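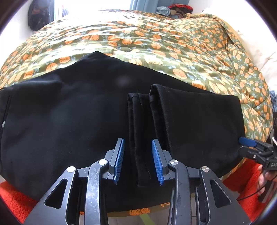

Black garment on the bed, both grippers in. Left tool about to pinch at the raised folds, right tool on the corner.

Monday, May 16, 2022
Cloth handling project, student team, Lonbridge
Entry by Oda Dahlgren. Comments from Trinidad Miranda and Baltasar Cantero marked TM and BC.

Goal for this block: finish the first pass through dark garments, decide whether the fold procedure needs to change before the Kisonville demo, and get the index file into a state where Amparo can run training without asking me what the columns mean.

Status at start

Index holds 3422 episodes after the weekend merge. Of these, 169 are flagged for review. Most flags are from the automatic check on finger width (reported opening does not reach the closed threshold at any point in the episode). Some are real missed grasps. Others are good grasps on thick material, where the fingers cannot close to the threshold because there is cloth between them. The check does not separate the two cases. Known problem, open since December, still assigned to me.

Work on the black garment

Black cloth is the worst case we have for the left view. With the garment flat, contrast inside the cloth is close to nothing and the only usable features are seams, hems and hardware. There is a small silver snap on a seam toward the left end. It shows up well and I used it as the reference point for judging how far the cloth had slid between attempts.

The patterned comforter helps at the outline. Orange on olive against matte black gives a clean edge along most of the garment, and the edge detector has no trouble there. It does nothing for us inside the outline, where the folds are.

Procedure as run:

1. Spread garment flat, long side across the bed.
2. Right tool presses the corner at the right end and holds.
3. Left tool approaches the raised folds from the near side, fingers open, one pad on each side of the strip.
4. Close, wait one second, lift to about hand height.
5. Carry toward the held corner, lower, open.
6. Release the right tool last.

Step 3 is where time goes. Two folds stand up next to each other with a narrow dark gap between them. With pads either side of the left strip, the right pad ends up against the base of the other fold. If the approach is a little too far right, the pad rides up the second fold and the close takes two layers plus whatever is in the gap. If it is too far left, the strip tips over and there is nothing to pinch.

Operators correct for this by eye without being told to. The policy will not, unless the corrections are in the data in enough quantity. I would like to keep the episodes where the first approach is wrong and the operator backs off and tries again. They are currently being discarded by the length filter, which cuts anything over 31 seconds.

TM: Agree on keeping them. Raise the limit for dark garments only, or tag retries and exempt the tag. I prefer the tag.

BC: Tag. If we raise the limit we also let in the ones where someone stopped to untangle the cable.

Decision: tag. Field name is "retry", values 0 or 1, set by the operator at the end of the episode. No count of retries for now.

Exposure

Window side of the bed is blown out in the left view whenever the daylight is direct. Auto exposure meters on it and the garment drops to a flat dark shape. Ran the following with the same garment and same layout:

Auto exposure, curtain open: folds hard to make out, snap visible.
Auto exposure, curtain closed: folds visible, color cast toward blue.
Fixed exposure, curtain open: folds visible, window clipped, comforter pattern slightly bright but readable.
Fixed exposure, curtain closed: noisy. Not worth it.

Going with fixed exposure and curtain open. Window clipping costs us nothing, as there is nothing to grasp over there. Value is written in the config under the bedroom profile. Do not copy it to the kitchen profile. Sepúlveda (the data server, for anyone new) still holds the old config and will overwrite the local one on sync until Baltasar F. changes the direction of the copy.

There is also a faint pale smudge just above center on the black fabric in the left view. Have not determined whether it is on the lens or on the cloth. Wipe the lens before the next session and compare. If it moves with the tool, it is ours.

Finger pads

Blue pads on both tools. Ridged face grips denim and knit fine. On smooth fabric there is some creep during the lift: cloth slides downward between the pads before it settles. Not enough to drop the garment in most attempts, but enough that the hem ends up lower than where it was grasped, and the placement in step 5 is off by the same amount.

Options discussed:

a. Softer pads. Trinidad has a mold from the Mendent build that should fit with minor trimming.
b. More closing force from the operator. Free, but not repeatable between people.
c. Leave it and let the policy learn the offset.

Trying (a) on the left tool only, so there is a direct comparison with the right. BC to log pad type per tool in the index, two separate columns. One shared column was proposed and rejected, see the argument in the team thread.

Inner left link on the left tool has a lot of scratches and scuffs. Checked for play at the pivots by hand: none that I can feel. Cosmetic as far as I can tell. Will check again after the pad swap with the linkage off the body.

Cable

Cord on the right tool hangs in a loop below the hand. Fine while pressing a corner. For any motion that crosses in front of the body it needs to be clipped to the forearm. Clips are in the top drawer. Use them.

Second operator timing

In the two-tool folds the right tool is mostly idle: press, hold, release. Amparo asked whether the hold is needed at all. Tested without it, and on the comforter the whole garment drags toward the lift. The surface under it is soft and bunches up, so friction varies with how the comforter is lying. On the flat table at the lab the hold made little difference. Keep the hold for bed episodes. Mark surface type as "soft" for all of these.

Open items

Retry tag in the recorder interface: BC.
Width check that accounts for material thickness: me.
Sync direction on Sepúlveda: Baltasar F.
Softer pads, left tool: TM.
Train on the 1010 dark garment episodes alone as a baseline before mixing: Amparo. Split by garment, never by episode. The last split leaked the same trousers into both sides and the score was useless.
Lens wipe and smudge comparison: whoever is first in.

Next block: same layout, left and right swapped, so the hold is on the window side. Expect the exposure value to need another look.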